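Sumon arm, bench notebook
April, second entry

Started at 4 in the afternoon with the wrist camera finally bolted on straight. The old bracket had a twist in it that I kept blaming on the software. I spent two evenings trying to correct a tilt in code that came out with one washer. The washer is under the left side of the plate, so if you take the camera off, please put it back where it was.

Big change first: the fingers. The stock ones from the Kekana kit were too short for anything with a rounded bottom. They closed under the widest part of a cup and squeezed it upward like a watermelon seed, which was fun exactly once. The new pair is longer, flat on the inside, and angled at the tips. I printed them in black because that was the spool on the machine. Print time was 195 minutes for the pair at the slow setting, and I think the slow setting is worth it. The fast ones had a ridge right along the gripping face and I would have been sanding all night.

Mounting them was quick. The screws go in from the front, so you can swap fingers without pulling the whole bracket off the wrist. I am very happy about this! On the last version you had to take out the servo horn to get at one screw, and every time I did that I lost my zero position.

Zero position, for whoever uses it next: fingers fully open, then run the home routine, then type 427 into the offset box. If it asks you to confirm, say yes. If it makes the clicking noise, say no and turn the supply off, then check that the gripper cable hasn't crept under the elbow clamp again. I have zip-tied it in two places but it has a mind of its own.

The job for this month is cups on the mug tree. I picked it because it's hard in a way that blocks are not. A block can be set down a little crooked and nobody's day is ruined. A cup has to go over a peg that sticks up at an angle, with the open end facing the right way, and then the fingers have to let go without dragging the whole stand over. The stand is bamboo and light, and the pale blue cup is the one I've been practicing on because it shows up so well in the camera against the gray.
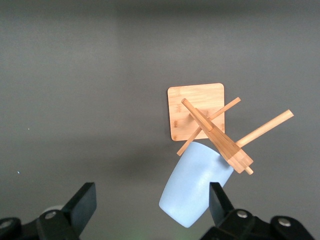 Urszula Kaczorowski
Arm and gripper build, Clelport shared workshop

The wrist view is a huge help. With the camera over the bench I could never tell what the fingers were doing once the arm got in the way. Now both fingertips are in view with the lower part of the cup between them, and I can judge the gap on each side before I close. I should have done this in the winter instead of fussing with a second overhead light.

One thing it made clear is how messy the stand looks from close in. The post and the two pegs cross each other at all kinds of angles, and they're nearly the same color as the base. My peg finder (the one that looks for long straight edges) gets very excited about the stripes in the post, where the layers of bamboo show. It reports those as pegs. Lots of pegs. I tried blurring the picture first, and that got rid of the stripes but softened the real pegs too. Next idea is to ignore any edge that has another edge running right beside it, since a peg ought to have plain background on at least one side for part of its length.

The cup's shadow is the other nuisance. It falls to the left on the gray and the cup finder wants to include it, so the center it gives me is off toward the dark side. I've turned the color threshold up to 70 and that mostly fixes it. Blue is a friendly color for this. I dread the day I try it with a gray cup.

Grip force: I left it low. The finish on the cup is matte and I want to see what bare printed plastic can do before adding pads. Urs-from-next-week, if you're reading this because it's slipping, the rubber sheet is in the Zundus drawer under the soldering station, and the scissors that cut it properly are the ones with tape on the handle.

Also noticed while moving the wrist by hand: there's a small amount of play when the gripper is pointing down and the arm is stretched out. You can feel it as a tick if you hold the mount and wiggle. It could be the wrist bearing or it could be the two screws on the forearm that I always forget. Check the screws first.

Bench rules while this is set up — please leave the gray surface clear and don't move the lamp. You can absolutely use the arm! Save your own settings under your own name and leave mine alone, they took ages. The stop button is the one on the cord, and the cord should be hanging over the front of the bench where you can reach it.

To do:
check forearm screws for the wrist play
rewrite peg finder to skip the layered stripes
try the cup from a lower approach, wrist turned a little more
print a spare right finger before I need one
label the power supplies, both of them look the same from the front

Power off at the wall, arm parked in the folded position. Finger files are in the Sumon folder, newest version is the one ending in "long".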